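May, late, kitchen table

I finally heard a wood thrush! A real one, at dusk, from the back end of the Custstead trail, and I'm still so wound up about it that I made tea and then forgot to drink it. I'm going to write all of this down before bed because I know what I'm like, and by the weekend I'll have it mixed up with the one on the recording.

Backing up. I got off work at four and drove straight out there with my boots still in the trunk from last time (mud and all, the whole car smells like a pond now). Nermin was already in the lot, eating sunflower seeds out of her jacket pocket and looking up. She'd had a scarlet tanager before I even got the door open. Of course she had. It was gone by the time I found my binoculars, so that one goes in her book and stays out of mine.

We took the low path first, along the creek. Water's up. The boards by the second bend are under in one spot and you have to sort of hop to the root and then to the bank, and I got one foot wet. Yellow warblers all over the willows, so many that I stopped saying it out loud. A pair of wood ducks went off with that squealing noise that makes me jump every single time. Redstart, redstart, parula way up high (heard, then seen, the belly of it anyway), a catbird doing its entire repertoire about a yard from my face. I love catbirds. I don't care how common they are. It had a piece of grapevine bark in its bill and was still trying to sing around it.

Then the long uphill, which I complained about, and the pines, where it was quiet except for one brown creeper. Nermin heard it and I didn't. She says the high ones are the first to go and I should get my ears checked. I told her I was listening to my own breathing, which was true, that hill is steep!

We ran into Crescencio Manríquez at the top bench with his scope set up on the marsh. I hadn't seen him since the winter count. He let me look at a least bittern, which I have wanted for six years, and all I got was a stripe of buff and one leg holding onto a reed, and then it leaned, and then there was a whole bird. It was so small! I've been picturing something heron-sized all this time even though I've read the number in the guide over and over. I must have said "oh" ten times. He just kept stepping back to let me have another turn, and I don't think he got a proper look himself until I made him.

So that's number 248 on the life list. I went and checked when I got home, and then I checked again because I'd written the black-billed cuckoo in twice back in the old green notebook and had to take one off last fall. 248 is right.

He told us to wait for dark by the old stone wall and keep our mouths shut. So we did, mosquitoes and everything. For a good while it was robins. Robins and robins, and a veery spiraling down somewhere off to the left, and I would have been perfectly happy to go home with the veery. Then it started up behind us. I don't know how to write it. I put "ee-oh-lay" in my field notes because that's what the book says, and it looks so silly on the page. It's more like two notes at once, and then a little shiver at the end like a coin settling on a table. It sang and stopped and sang again from farther in. Nermin grabbed my sleeve and we stood there like kids. I never saw it, not so much as a leaf moving, and I'm counting it anyway. 

Wait, so that makes 249. No. I had the thrush already from my aunt's place, the silhouette one I never felt good about. So tonight it stops being a maybe, and the number stays where it is. Fine! Better.

County year list is at 19 warblers now, by the way. Still missing Canada and mourning, and Nermin says the brushy stretch past the Radebe farm is the place for both if we get there by six in the morning. I said yes before I thought about what six in the morning means when the drive is that long.
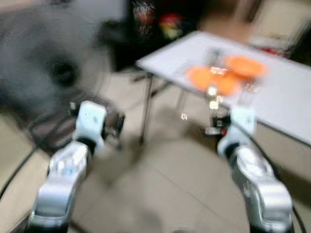 Things to do before then. Clean the eyepieces, the left one has a smear that makes every bird look foggy. Find the other wool sock. Return the Memon sparrow book to the library, it's overdue and I've renewed it all I can, and I've only learned two sparrows out of it. Ask Crescencio what tripod that was, because it didn't wobble at all on that bench and mine wobbles if I look at it. He said Skindau, I think, but I was busy with the bittern and he may have been telling me where his sister lives.

Also I want to try keeping the notes differently. Right now I put down the species and the time and that's it, and when I look back at last May I can't remember a single one of those birds. Just "redstart 5:40." Which redstart? What was it doing? Tonight I made myself write a line for each, and even the dull ones came out nice. "Grackle walking along a log as though late for something." "Phoebe, tail going, same post as last week." It slows me down, and Nermin gets ahead on the trail, but she comes back.

She's got a big goal this year, 200 species in the state, and she's going to make it easily at the rate she's going. She asked if I wanted to do 200 too and I said I'd think about it. I've thought about it while the tea went cold and I believe I do. I'd need shorebirds, which I'm terrible at. All those little brown backs running away from you. But there's the whole of August for that, and she's good at them, and she explains legs and bills without making me feel dense.

Window's open. There's a toad trilling down by the neighbor's ditch and I keep stopping to listen in case there's anything behind it. Nothing yet. Boots are on the porch, alarm's not set, and I have a mosquito bite on my eyelid.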